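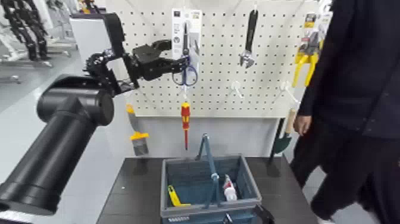 Scissors, a screwdriver and an adjustable wrench on the pegboard at the Moncrieff tool corner.

Pegboard tool corner opens at Moncrieff, with 183 items to borrow

The Moncrieff neighborhood workshop is opening its tool corner to everyone this June, and the pegs are already filling up! Members can take a basket, pick what they need for a small repair at home and keep it for seven days at no charge.

The stock covers the jobs people ask about most – a loose hinge, a stiff tap, a flaking windowsill. There are screwdrivers, pliers, wrenches, putty knives and scissors, plus a few garden tools. Hand tools hang on white pegboard, and the hooks can be moved to a new hole whenever the stock changes.

"I love watching somebody walk in for one screwdriver and leave planning to fix half the house," said Mhairi Cruickshank, who runs the workshop. "We wanted it to feel like a good hardware store, with everything out where you can reach it."
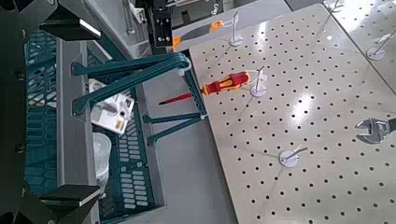

How borrowing works

Choose your tools, put them in a basket and bring it to the desk. New members sign up on the spot with proof of address. Anything that comes back damaged goes on the repair bench, so please tell us about it.

Markitz paid for the boards and hooks, and Cloltico gave the first 200 baskets to be shared among Moncrieff and its sister workshops. 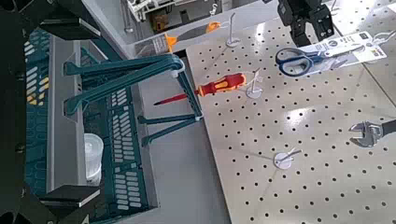 Those sister workshops will get tool corners of their own later in the year, and we hope to reach roughly 1000 borrowers between us by then. Suggestions for tools we should add are very welcome at the desk, from 10 a.m. until closing.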